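Swap shelf at Laleron reading room gets a proper table and longer hours

11 February 2020

If you've been into the Laleron reading room lately you'll have noticed that the seed swap has outgrown its windowsill. I popped in to drop off some broad beans (I always save far too many) and couldn't find a spot for them between the jam jars, the envelopes and somebody's very optimistic melon seeds. So I was pleased to hear that it's moving to the big room at the back, with a table of its own and longer opening hours to go with it.

The new arrangement starts this month. The swap will be open every afternoon the reading room is open, and for two evenings a week as well, which will be a relief to those of us who work in Cotano and only ever get home as the lights are going off. You don't need to be a member. You don't even need to bring anything the first time, though it's nice if you do.

Lamai Rattanakul started the whole thing with a shoebox of chilli seeds from her mother's garden, and she tells me there are now 260 packets on the list. "I thought we'd get tomatoes and more tomatoes," she said when I rang her. "And we did get tomatoes! But people started bringing things I'd never heard of, and then they wanted to talk about them, and then I was there until teatime."

That's very much how it goes. I went in for a packet of lettuce last spring and came out with lettuce, two sorts of kale, a long story about slugs and a recipe for pickled radish pods. The radish pods were lovely, by the way. Let a few plants bolt and pick the pods while they're still green and snappy, before they go stringy.

What's on the list at the moment? Plenty of beans, as you'd expect. The climbing ones go fastest, and Lamai says anyone who has spare runner beans should bring them in now, well before sowing time. There's a good run of herbs, some old-fashioned sweet peas, several squashes, and a flat white pumpkin that goes by the name of Akbari around here. I've grown it twice. It takes up half the garden and tastes better in soup than roasted, in my opinion, but my neighbour would argue with me on that till dark.

The other change is the labels. Up to now we've all written whatever we liked on our envelopes, and I'm as guilty as anyone - one of mine just said "the good peas". From now on there's a little slip to fill in with the name of the plant, the year you saved it and whether it was grown near anything it might have crossed with. That last bit matters most with squash and pumpkins, which will cross with their relations given half a chance and leave you with something that looks like a marrow and tastes of nothing at all.
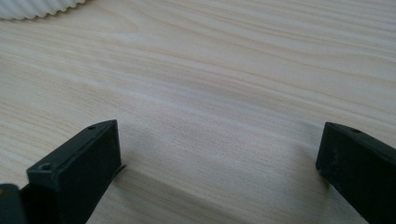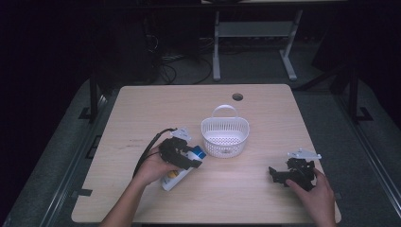

Tabletops in pale wood, and a small white basket in the second picture.

Zdzisław Makowska is going to run a short session on saving seed, and I'd say go along even if you think you know what you're doing. I thought I did. Then he asked me how I dried mine, and I said on the kitchen radiator, and he went rather quiet. A saucer in an airy room is far better, he says, well away from the sun, and you leave them until a bean won't take the mark of your fingernail. After that it's paper envelopes inside a tin, somewhere cool. He keeps his under the stairs.

He's also keen to get more people growing leeks for seed, as hardly anyone does. You have to leave them in the ground for a second year and they get enormous, with those big round purple-ish heads that the bees go mad for. I'm giving over the end of one bed to it this year and we'll see if I've the patience. (My husband has already asked when we're going to eat them.)

The session is free, but there's only room for 40, so put your name down at the desk or ring the reading room. There'll be tea. Bring a notebook and any mystery seeds you've got rattling around in drawers, as Zdzisław enjoys a guessing game and he's usually right.

Proltia, the garden shop at the bottom of the hill, has offered a stack of paper envelopes and some pencils, which was kind of them. Please do use pencil on the slips. Biro fades more than you'd think, and last year there was a whole batch that we had to sow just to find out what it was. Mostly beetroot, in the end, with one rogue chard.

A few bits of housekeeping. Take what you'll use and leave the rest for the next person - a pinch of lettuce seed goes a very long way. If you take something rare, try to bring some back in September when the swap has its big sort-out. Please don't bring potatoes, or anything in soil, or shop packets that are years out of date. Parsnip seed has to be fresh or it simply won't come up, so leave the old stuff at home. And if you've got flower seed, yes please, there's never enough of it. Marigolds and cornflowers especially.

Lamai is looking for a couple more people to help with the sorting, and it's pleasant work if you like a natter. You sit down, you fold envelopes, you learn a great deal about other people's allotments. She'd also like to hear from anyone who's got an old family variety tucked away, particularly beans and peas, even if you don't know what it's called. Ring the reading room and ask for her, or leave a note at the desk.

I'll be bringing my broad beans back, properly labelled this time. If you spot an envelope marked "the good peas", those are still mine, and they really are very good.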